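Support > Closed tickets > Seasonal and Holiday > Indoor tree lighting

Pre-lit tree: middle section goes dark after the timer switches on

Posted in July by Krisztina Pap, Clavumum customer support

Tags: pre-lit trees, timers, low voltage, extension cords

Reported by: Lambros Stergiou, Driltstead
Product: Urkley pre-lit tree, three sections, 200 warm white lamps, with Rudd plug-in timer
Status: Closed, resolved

Customer report

The tree was set up in the living room the weekend after Thanksgiving. All three sections lit when the plug was pushed directly into the wall. With the timer in line, the top and bottom sections came on at 4:30 p.m. as programmed and the middle section stayed off. Unplugging the tree and plugging it back in brought the middle section back for the rest of that evening. The fault returned the next afternoon and on most afternoons after that. The customer took the tree down in January without finding the cause, stored it in the original carton, and opened this ticket in July after setting it up again in the garage. The fault was still present.

Ornaments were on the tree in December. No ornaments or garland were on it during the July tests.

Initial questions and replies

Which outlet? December: living room, behind the couch, on a brown extension cord shared with a lighted village on the mantel. July: garage, no extension cord.

Any lamps missing or broken? The customer counted 11 dark lamps on the bottom section. These do not affect the middle section, which has its own branch from the trunk connector. Left for later.

Does the remote work? Yes, for steady and twinkle modes. The middle section ignores the remote when dark.

Is the adapter warm? Slightly, after an evening of use. Normal.

Step 1. Bypass the timer

Customer plugged the tree into the garage outlet directly and switched it off and on at the wall 20 times over one evening. The middle section failed on two of those. The timer was therefore not the only factor, although it made the fault easier to see by starting the tree cold each day.

Step 2. Swap the timer

Customer borrowed a mechanical dial timer from his sister. Same result. The Rudd timer was ruled out and returned to service on the porch candles.

Step 3. Check the trunk connectors

Asked customer to lift the top section off, then the middle section, and look into each pole socket with a flashlight. He reported nothing bent or discolored. There were green needle clippings in the lower socket, which he removed with tweezers. The fault was less frequent for two days, then came back as before.
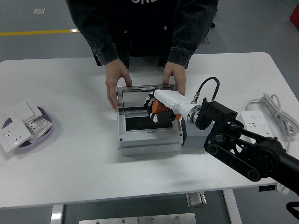 Step 4. Measure at the lower socket

Customer owns a multimeter. With the adapter connected and the middle section lifted clear, he read 29.1 volts at the lower socket. The label on the adapter says 29. Supply side good. He was asked to put the middle section back on without pushing it fully home, then switch on. Dark. Pushed down hard with a quarter turn, it lit.

Step 5. Seating depth

Asked for the distance from the floor to the collar on the middle pole. He gave 166 cm to the top of the upper pole collar, which was the wrong collar, and then sent the correct figure the next morning. The middle pole was sitting 4 mm high. On this model that is enough for the center pin to touch without holding.

Cause

The plastic spacer from the shipping carton was still in the bottom pole. It is a clear ring and hard to see against the socket wall. It stops the middle pole just short of its seat. The customer recalled that his older tree had no such part and that the setup sheet had gone out with the wrapping paper. The sheet mentions the ring on the back, under the stand assembly.

Fix

1. Unplug the tree at the wall.
2. Lift off the top and middle sections.
3. Hook the ring out of the bottom pole with a bent paper clip or a crochet hook. Keep metal tools away from the center pin.
4. Refit the middle section and turn until the collar meets the lower pole with no gap.
5. Refit the top section and power on.

Result

Customer ran the tree on the Rudd timer for nine evenings. Middle section lit every time. He also ran it on the brown extension cord with the village connected, at our request, and there was no change.

Open items at closing

Replacement lamps for the bottom section mailed, one bag. Customer to fit them before the tree goes back in the carton. Spare fuses are in the small door on the plug and were not needed.

Customer asked whether the tree can be stored standing, under a sheet, in the garage. Yes, if the garage stays dry. Take the adapter indoors.

Note added by K. Pap: similar symptom on two earlier tickets, both closed as faulty timer. Reopening both to ask about the ring.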